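Zustarden two-arm kit, rented for one month: my review

We took the Zustarden kit in October, to see if it can help with small packing work. The price was 1,993 for the month, plus 300 for delivery, and I was afraid it would be too much for a team like ours.
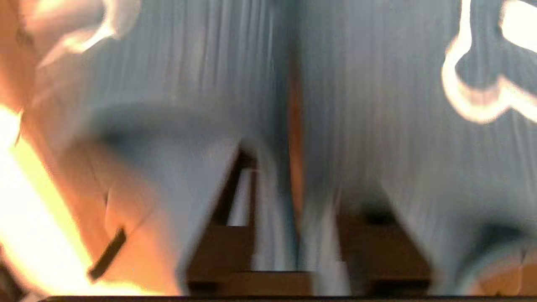 Review by Clendia

First the good points. The setup guide is short and clear, and with it we finished on Wednesday before lunch. The arms move softly, and the noise is low enough to talk next to them. Each wrist has its own small camera, so you can watch the fingers close up while you drive the arms.

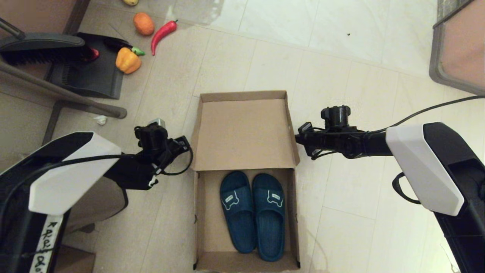
For me the most useful exercise is still the shoebox with slides. It asks both arms to work near each other, and soft shoes forgive a bad grip. The De Luca kit, which we rented before, had only one arm, and many things had to be held by hand.

Now the weak points. The cables are long and like to lie on the floor, so I would pay for a better cable guide. The wrist picture gets smeared when the arm goes fast. The manual says nothing on this, and support answered me after 2 days with a link to the same manual.
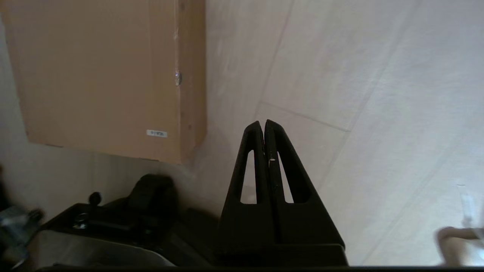 The gripper with its fingers together, next to a cardboard box.

I like the slim fingertips, they go into narrow places. For wide and slippery things I would wish a softer pad, but Zustarden sells the pads only in a set, and I did not order it.
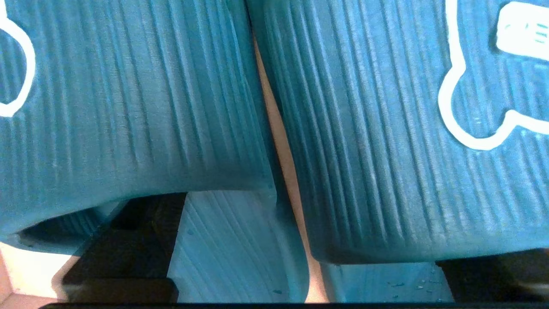
Zistitis Automation Club, Reviews

To buy the kit costs 3,609. I would not buy it today, but I would rent it again for a second month. If you already have some practice with one arm, you will learn it fast. For a full beginner I think it is a little too much at once. My mark is four of five.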